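3.2 Planning the bench before you order

Read this section before sending the order form to Trokport. Bench changes after delivery are charged separately.

1. List every instrument the arm must reach. Allow space for racks and bottles as well.

2. Measure the table. The Kimar layout needs 2000 mm by 1000 mm of clear top.

3. Check the plate format. Holders are priced per position — budget for spares.
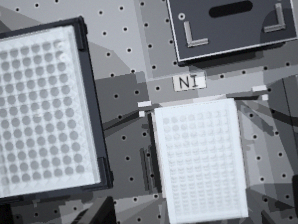
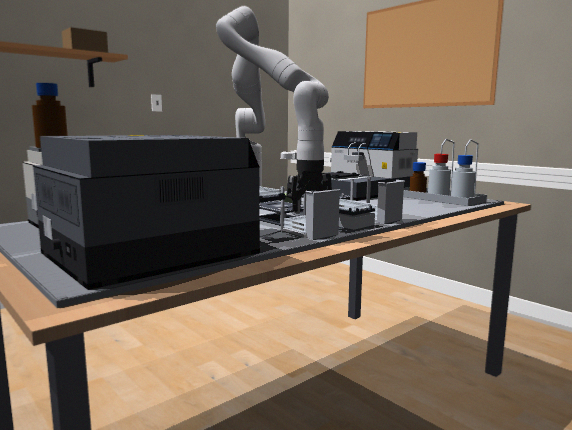

Fig. 7. Simulated views: plates on the perforated work surface (first); arm and instruments on the bench (second).

4. Enter holders, gripper and mat as separate lines. Part 88 (gripper collar) is not included in the base price.

NOTE: Quotes are held until the end of January.

CAUTION: The crate weighs 106 kg. Confirm lift access before you agree a delivery day.

5. Send the finished layout to Rodel Policarpio at Prandora for sign-off.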